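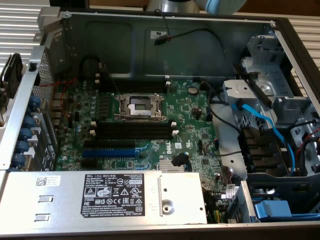 Kulthorpe reuse center starts stripping Dell workstations for parts

The Kulthorpe reuse center has started work on a batch of 80 retired desktop computers, most of them Dell workstations with two-processor-class boards or large memory layouts. The machines came from the Mandville school district, which replaced its drafting and media lab equipment in June.

Units are opened on the bench with the side panel off and the case laid flat. Memory modules, processors and add-in cards are pulled first and logged under a separate stock number. The board stays in the case until it has been checked for bent socket contacts, damaged slot latches and swollen capacitors. A board that passes is kept with its own chassis and power supply, as the mounting points and front panel connectors on many of these models do not match standard parts.

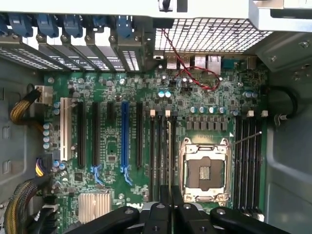 Dell motherboard in its tower case, with the CPU socket empty and blue clips along the expansion slot covers.

Processor sockets get the most attention. On land grid array boards the contacts are in the socket and not on the chip, and one bent contact can disable a memory channel or stop the machine from starting. The center inspects each socket under a magnifier with a side light. Sockets that pass are fitted with a plastic cover before the case is moved.

Coin-cell batteries are tested in place. Any cell reading under the center's limit is replaced, and the firmware settings are cleared at the same time. Heatsinks on the chipset are left alone unless they move when touched. Dust is removed with a soft brush and low-pressure air, with the fans held still.

Power supplies are not opened. Each one is run on a load tester for 40 minutes, and units that drop out of range go directly to the metals bin. Loose internal cables are checked against the service manual for the model and tied back if they cross the processor area.

Records are kept in Flodden, the inventory program the center has used since it moved into the Marty Street building. The program held 3794 entries at the start of the week, counting individual parts as well as complete machines. Parts from the Mandville batch carry a prefix so that they can be traced to the original unit if a fault shows up later.

Rebuilt machines will be offered with a solid-state drive and a clean operating system install. No hard drives came with the batch; the district removed and destroyed them before pickup. Graphics cards will be sold separately, and buyers who need one should ask for a list of cards that fit the case and the power supply.

The first seven rebuilt units are due on the sales floor on Monday. Spare memory and processors will be listed after testing. The parts counter is open from 10 a.m. to 4 p.m., and buyers looking for a specific board should bring the model number from the case label.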